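How to Get Marker Off a White Tabletop (and What to Skip) 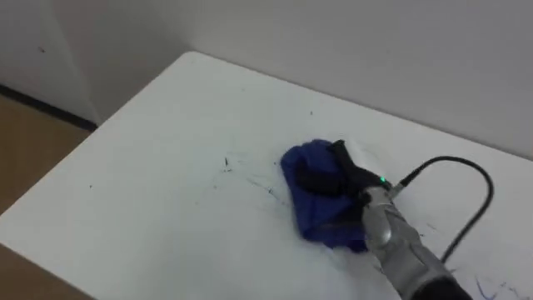

Dark blue cloth on the white table, with marks still to the left of it.

Every list of cleaning hacks claims that toothpaste, hairspray or a banana peel will take ink off a white table. I tried most of them on the work table in our Stornberg studio and I remain unconvinced. Toothpaste is an abrasive. It dulls the finish, and the dull patch picks up dirt faster than the ink ever did.

What you need

— two soft cloths, one of them dark if you have it
— dish soap and warm water
— rubbing alcohol
— patience, more than the hacks suggest

A dark cloth won't show you how much ink is coming off, so people tell you to use white. I use dark anyway. Look at the table instead of the cloth.

1. Start with soap. Put a drop on a damp cloth, bunch it up and press down on the mark for a slow count of ten before you wipe. Thin gray streaks and little dashes are often just surface smudging, and you may be finished at this point.

2. Dry the spot completely. Alcohol on a wet table mostly gets diluted.

3. Test the alcohol somewhere hidden, such as the underside of a corner. Some painted and lacquered tops go sticky. If yours does, stop and live with the marks.

4. Dampen a fold of the second cloth with alcohol and work from the outside of the mark toward the middle. Going the other way spreads it. Turn to a clean fold often — much more often than feels necessary.

5. Rinse with plain water and dry again.

Check the table from a low angle before you put anything back. Faint bluish streaks near an edge are easy to miss from straight above.

About the special cleaners

Rūta Bite lent me a bottle of Arard surface spray, and I gave it the same ten seconds and the same pressure as the alcohol. I couldn't tell the two patches apart. Maybe it does better on old ink. The label says so, but labels say a lot of things. Melamine sponges do work, though they are also a fine abrasive, so I'd keep them for a table you don't love.

Marks left over from last October have faded after three rounds and no further. I've put a tray on them.

Filed under: Cleaning & Care > Tables and Desks

Contact us | © Faketstead Home Notes | Back to top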